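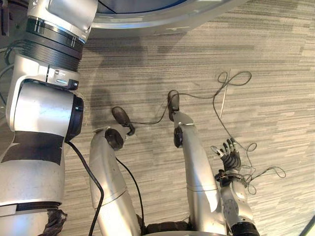 灰色系のストライプ柄カーペット

カーペット洗浄機「Ristel」レンタル使用レビュー

機材レンタルのDarnevierから、リンサー式カーペット洗浄機Ristelを5日間借りた。対象は事務所の共用部と会議室で、床はいずれもループパイルのタイルカーペットである。購入の可否を判断する目的だったため、洗浄力だけでなく、搬入、給排水、使用後の手入れまでを記録した。

本体は清水タンクと汚水タンクを上下に重ねた構造で、ハンドルを畳めば乗用車の荷室に収まる。段差では二人で持つほうがよい。電源は一般の100Vコンセントで足りるが、延長コードはドラムを全部引き出して使うよう貸出票に指定がある。付属品はフロアツール、階段用の小型ノズル、ホース、専用洗剤の計量カップ。小型ノズルのパッキンに摩耗があり、初日は接続部から空気を吸っていた。連絡したところ、翌日の午前に交換品が届いた。

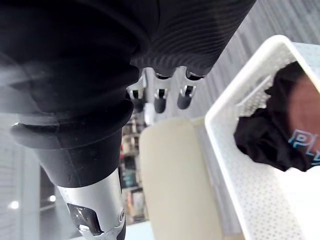
作業手順は、乾式の吸塵、前処理剤の噴霧、放置、噴射しながらの回収、水だけでの再回収である。前処理剤にはTalstead製の中性タイプを使用した。放置時間は13分とした。メーカー指定の範囲内だが、空調の風が直接当たる場所では途中で乾き始めるため、区画を小さく切って進めるほうが仕上がりが揃う。

回収力は良好だった。引く速度を一定に保てば、直後に手で押しても水は浮いてこない。ただし噴射レバーのばねが硬く、連続して握ると指が先に疲れる。レバーを固定する機構がない点は、長時間の作業では不利になる。騒音は家庭用掃除機より明らかに大きく、隣室で通話するのは難しい。

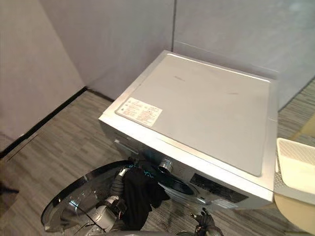
使用後の手入れには、機械本体と同じくらいの手間がかかる。汚水タンクはその日のうちに空にし、フロートの裏側まですすぐ必要がある。ブラシカバーと拭き上げ用のクロスは別に洗う。洗濯は前面投入式の洗濯機で行ったが、洗剤引き出しに柔軟剤が残っているとクロスの吸水が落ちるので、投入前に確認しておきたい。クロスは単独で回し、仕上げのすすぎを一回追加した。

比較のため、以前使っていたDabbasの小型機にも触れておく。Dabbasは軽く、椅子の座面や部分的なしみには扱いやすい。一方でタンク容量が小さく、会議室一室の途中で何度も給水に戻ることになる。広い床にはRistel、点在する汚れにはDabbasという使い分けが妥当だと思う。

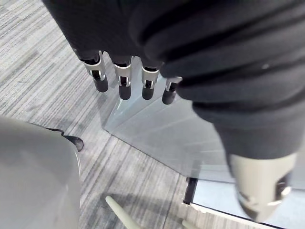 乾燥は送風機を併用して6時間を見込んだ。夕方に洗って翌朝に什器を戻す運用であれば支障はない。送風機なしの区画では、翌朝の時点で目地の付近にわずかな湿り気が残った。什器の脚の下には保護シートを敷いた。

費用面では、補充用の洗剤1本が3,798円で、レンタル料とは別にかかる。標準の希釈で使う限り、今回の面積では1本で足りた。返却時は給水経路に洗剤が残っていないことを点検されるため、最後に清水だけで運転しておく。

評価は5点満点で4点。減点はレバーの硬さと、付属パッキンの状態による。年に数回の洗浄であればレンタルで十分であり、今回は購入を見送った。次回は階段を含めて借りる予定で、小型ノズルは受け取り時に接続を確認する。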